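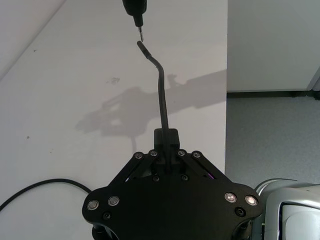

Why does madder come out brown when you wanted red?
Mostly because the bath got too hot. The browner dyes in the root come out as the water nears a simmer, and once they are on the wool they stay there.

Workshop > Dye room notebook > Reds
Print this page | E-mail this page
Last updated: 28/11/2024

I'm putting that at the top because it is the thing I get asked most when I have a skein over my arm, and because I apparently need to read it myself every autumn. The first madder pot of the season went brown on me. A nice brown, I will say, a sort of gingerbread, and Estrella has already claimed it for the cuffs of something, but the order is for red and gingerbread won't do.

So, what I did, as well as I can remember it with my notes half covered in alum.

The wool is the Sunstead two-ply, the same cream fleece we had last year, though it feels greasier to me this time. I scoured it in the Trulen wash the evening before and left it to cool in its own water overnight, and the water in the morning was the color of weak tea with a skin on top. I scoured it again. If you are working through the same sacks, please do the same, and don't go by how it smells, go by whether a dry corner of it drinks up a drop of water or lets it sit there. The first skein I tested let it sit there and I very nearly went ahead anyway (it was late, I was hungry, the kettle was already full).

Mordant was alum with a little cream of tartar, weighed against dry wool as usual, then brought up slowly and held. I left the skeins in the mordant bath to cool and then wrapped them damp in an old sheet. Prasert Siriwan always told me that alumed wool improves with a couple of days of being left alone, and I have come round to believing him, although I could not prove it to anybody. These had 2 days in the sheet. They came out smelling faintly like a cellar but otherwise lovely.

The madder is from the new Barbier bag, lot 3956, chopped root, coarser than what we are used to. I poured hot water over it and let it stand and threw that first water into the side bucket, as it carries a lot of yellow, and then started the real bath with fresh. Side bucket is still under the bench with a lid on it, and I would like to try it on the scraps before it starts to turn. It looked like good strong apricot when I dipped a bit of yarn in.

Now the part where it went wrong. I used the big Prinetti kettle, and I had forgotten how long it goes on climbing after you turn it down. I had the dial where I have it for the small pan. I went to the front to sign for the boxes, got talking (my own fault entirely), and when I came back there were little bubbles all round the edge and the root was rolling. I took it off the heat straight away and lifted the skeins, but they had already gone over. You could see it even wet, that flat look they get, with no orange light in them at all.

Second pot, same lot, fresh root, same amount of wool. This time I heated the bath before the wool went in, turned it off early, and let it coast up by itself with the thermometer clipped on the side where I could see it from the table. When it started dropping I gave it a nudge of heat and turned it off again. It's a fussy way of doing it and you can't really leave the room, but I got a good long soak without it ever getting near a simmer. I turned the skeins every 30 minutes or so, gently, lifting from the ties and letting them down somewhere new.

I also put chalk in the second one. I know, I know, changing more than one thing at a time! I wrote that on the wall for other people. But our water has been soft since the pipe work and madder likes a bit of lime in it, and I wanted the order done more than I wanted a clean comparison. Only a pinch, stirred into a cup of water first so it didn't land in a lump. The bath went from a brick color to something closer to wine while I stood there with the spoon.

Left it overnight with the wool in. Rinsed this morning after an hour of airing on the line in the passage, and the red is a real red, warm, a little toward orange where the ties were snug. I would call it one shade lighter than the sample card from last year. The customer has the card, so I'll want somebody else's eyes on it before it gets wound. Estrella Salinas has the best eye for reds of any of us and I would trust her over the card, to be frank, as the card has been living in a sunny window.

A thing about the ties. I had them too tight on the outer skeins, and there are pale rings under them. Not dreadful, and on a sweater you might even like it, but it will show in the weaving. Loose figure eights next time, loose enough to put a thumb through, and use the cotton string from the drawer and not the green stuff, which gave up a little of its own color into the rinse and gave me a fright.

The used root still has plenty in it. I squeezed it out in the muslin and spread it on the screens above the radiator, so please don't tidy it away, it looks like compost but it isn't. Dried off it should give a decent coral, and there might even be a pale pink after that if we're patient. I have put the bag for it on the hook with a tag.

What I would still like to know is how much of the red came from the chalk and how much from the slow heating. When the order is out I want to run small jars side by side, with chalk and without, cool and warm, out of one bag so that the root can't be blamed. Little jars in the water bath, a few yards of yarn in each. That can be a December job, when it's too cold to do any washing out of doors. If anyone fancies keeping me company, bring old clothes and something to read.

The brown skeins are on the end of the rail with a paper label. I tried a corner in a weak iron dip to see if they would go to plum and they went to mud, so leave the iron out of it.

We are down to the last of the cream of tartar. I've put it on the list, and Barbier too, another bag of the same lot if they still have it.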